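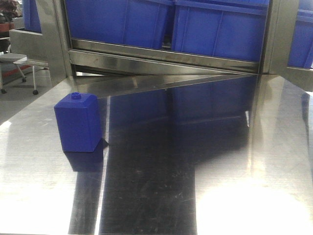
Figure 3. Blue block container, upright, nozzle at top, on a stainless steel table.

3. Preparing the table and setting out containers

3.1 Scope

This section covers cleaning the Pevstead work table, setting out small upright containers on it, and returning them to the crates at the end of a work period. It applies to tables installed with or without the rear shelving frame. Assembly of the frame, leveling of the feet and fastening to the wall are covered in section 2 and must be finished before any of the steps below are carried out.

The word "container" in this section means any small block-shaped bottle or can with a flat base and a spout on its top face. Round bottles, bags and open trays are covered in section 4.

3.2 Items needed

Two lint-free cloths, one for washing and one for drying
Neutral detergent, diluted as stated on its label
Clean water
Nyanda steel polish (optional, see 3.4)
Storage crates for the shelf
Container labels, if your site uses them

Do not use steel wool, scouring powder or any cleaner containing chlorine. Damage to the table surface from these products is excluded from the Zolladgate warranty.

3.3 Cleaning the table

1. Remove all items from the tabletop. Place containers in a crate, not on the floor.

2. Brush off dust and loose particles with a dry cloth. Grit left on the steel will scratch it when the surface is wiped.

3. Find the direction of the brushed grain. On standard Pevstead tables it runs along the length of the top.

4. Wash the surface with detergent and a damp cloth, working along the grain. Start at the rear edge and finish at the front.

5. Wipe again with clean water.

6. Dry at once with the second cloth. Water left to dry on the steel leaves spots that are difficult to tell apart from residue during inspection.

7. Inspect from the front and from one end, with the room lighting on.

Note — A polished top reflects whatever stands behind and above it. Dark bands and bright patches on the surface are often reflections of the frame, the crates or a ceiling light. Move your head to one side before treating a dark or pale area as a stain. A reflection shifts; a stain stays where it is.

Note — Fine scratches and small scuffs are normal in use and do not affect service. Report a scratch if it catches a fingernail.

3.4 Polishing

Polishing is optional and should not be done more than once a month.

1. Apply a small amount of Nyanda polish to a dry cloth. Do not pour it onto the table.

2. Rub along the grain with even pressure.

3. Remove the excess with a clean cloth until no film can be felt.

4. Wait 60 minutes before placing containers on the surface.

CAUTION: A freshly polished top is slippery. Light containers can slide if the table is bumped or if the top is not level. Check the level as described in section 2 before the table goes back into use.

3.5 Setting out containers

1. Check the base of each container. It must be flat, clean and dry. Wipe it if necessary.

2. Check the spout. If a cap is supplied, make sure it is fully seated. A container with an open spout must be empty before it is placed on the table.

3. Lower the container onto the table base first. Do not drag it into position.

4. Stand the container upright, with the spout at the top and the front face toward the operator. On models with a sloping top face, the lower edge of the slope goes to the front.

5. Press lightly on one top corner, then on the opposite corner. The container must not rock. If it rocks, lift it and check for debris underneath.

6. Keep a clear space of at least 2 inches between the container and any edge of the table.

7. If more than one container is used, leave enough room to grip each one by its sides without touching the next.

CAUTION: Do not lift a container by its spout. The spout is not a handle and may loosen or crack under side load.

CAUTION: Do not lay a container on its side, even for a short time, unless it has been emptied and rinsed.

Strong, solid colors are easiest to find on bare steel. Clear and pale gray containers can be hard to see where the table catches glare. If these must be used, place them away from the brightest part of the top or turn off the nearest light.

3.6 Crates and rear shelf

Crates stand on the shelving frame with their long side parallel to the table. Do not stack crates above the height of the upper rail.

1. Load the heaviest crate on the lowest shelf.

2. Push each crate back until it meets the rear stop.

3. Check that no crate projects over the work surface.

4. Return containers to the crate upright. Do not place loose containers directly on the shelf rails.

If the frame has been fitted with Nisbridge crate clips (part no. 103), close both clips on each crate after loading. The clips do not fit crates with a rolled lip.

3.7 End of work

1. Remove all containers from the table and return them to their crates.

2. Clean the tabletop as in 3.3, steps 2 through 6.

3. Enter any damage in the equipment log, giving the location on the table and the name of the person reporting it.

4. Leave the tabletop clear overnight.

3.8 Common faults

Container rocks on the table — Debris under the base, or base deformed. Clean the base and try again. Replace the container if the fault remains.

Container slides — Polish film or moisture on the steel. Wipe dry and check the level of the table.

Ring or outline left on the steel — Damp base. Wash with detergent, rinse and dry.

Smudges return after cleaning — Cloth is dirty or overloaded with detergent. Change the cloth and rinse with clean water only.

Section revised January 31, 2018. Approved for issue: Trudy Bolger, technical documentation, Zolladgate.

This site uses cookies to remember your language and the manuals you have viewed. By continuing to browse you accept our use of cookies. Accept Manage settings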